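Greifdemonstrationen für das Nachahmungslernen aufzeichnen

Diese Anleitung beschreibt, wie wir in Madton Ablageaufgaben für den kleinen Tischarm aufnehmen. Das Verfahren stammt von Brendan Nic Aodha, die Auswertung läuft mit Nolumitz.

Vorbereitung

Zuerst die Gelenke in die Nullstellung fahren und die Kalibrierung laden. Die Ablageschale steht rechts hinten auf dem Tisch und bleibt für eine Serie von 16 Episoden an derselben Stelle. Zwischen Arm und Schale darf nichts liegen. Kabel so führen, dass sie das Greifen nicht behindern.

Aufnahme

Den Arm von Hand über den Leitarm steuern. Das Objekt fassen, kurz anhalten, dann in einem Zug zur Schale führen und öffnen. Misslungene Griffe nicht löschen, sondern in der Episodenliste mit "F" kennzeichnen.

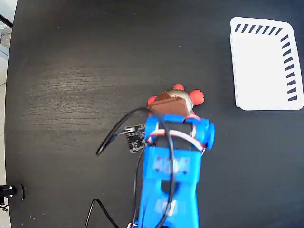 Abb. 1: Objekt im Greifer, die Schale ist noch leer.

Die Haltephase ist für das Training wichtig. Ohne sie öffnete unser erstes Modell den Greifer oft schon auf halbem Weg. Wir halten jetzt vor dem Transport fünf Sekunden still und kürzen diesen Abschnitt später im Datensatz.

Training und Ergebnis

Mit 100 Episoden lernt das Modell den Weg zur Schale, greift aber bei gedrehten Objekten daneben. Brauchbar wurde es bei uns erst mit 662 Episoden. Vor dem Training Episoden mit Bildaussetzern aussortieren und die Gelenkwerte normieren. Die Konfigurationsdatei liegt im Projektordner Skunutier.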